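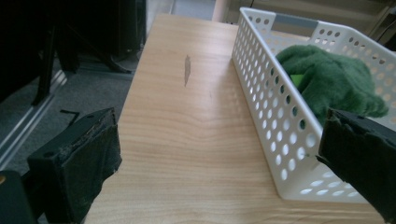
White basket on the table, Grandport

About Us

Owino is a small online shop for everyday clothing. We sell T-shirts, shirts, light jackets and home wear for men and women, and we send them from our own storage in Grandport. The shop was started by Imani Were, who before this was sewing uniforms in the Goster factory and knew very well how a seam must look from the inside.

In the first year we had only one model of shirt, in three colors. Now there are 130 models in the catalog. We do not want to have many more, as each of them is measured by us by hand, in every size, before it goes on the site. You will find the chest, the length and the sleeve in inches. Please compare them with a shirt which you already have at home and like to wear. If you are between two sizes, write to us and we will say which one to take.

Most of our cotton comes from the Zarnik mill. It is a middle weight fabric, soft, and it is washed one time before cutting, so the shrinking at your home should be small. Please still wash cold and do not use the dryer for the first time.

Delivery

Orders which are paid before 2 p.m. leave us on the same working day. The tracking number comes by email. Sometimes the tracking is not moving for several days when the parcel crosses a border - this is normal, please wait a little and then contact us. For orders from 60 dollars the shipping is free.

Returns

You have one month to send the clothes back, if they are not worn and the label is still on. We return the money to the same card. For exchange of size we pay the post in both directions, but only for the first exchange.

Who we are

We are five people. Imani chooses the fabrics and answers the difficult letters, two colleagues are packing, one is taking care of the site and one of the repairs. Yes, we also repair - if a button or a seam of our shirt goes bad in the first year, send it and we fix it for free.

Write to us in English or in Swahili. We answer until 6 p.m.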